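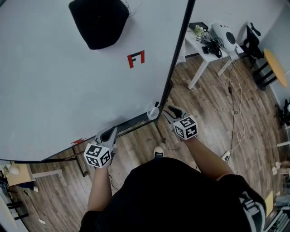
The Whiteboard Corner

Okay, so I promised a few of you a page about the big whiteboard, and it only took me since August! It's the best thing in our study room and I will talk about it to anyone who stands still long enough (sorry, Josphat).

It's white with a black metal edge, and there's a little red and black mark near the middle that looks kind of like a letter in brackets. I've gotten fond of it. There's a small red mark down by the lower edge too — we used to wipe the whole board every night, and now it's more like twice a month.

The marker cup

A clear plastic cup on the tray, down in the corner, with a dark-capped marker standing in it. Before the cup I bought a pack of 10 markers and could find two of them by the weekend!

The black cloth thing

Up near the top of the board, soft and round, with a few frayed threads hanging off. I love it anyway.

The floor and the table

Wood planks, plus the white table with the skinny legs off to the right. More from the Pallen room soon!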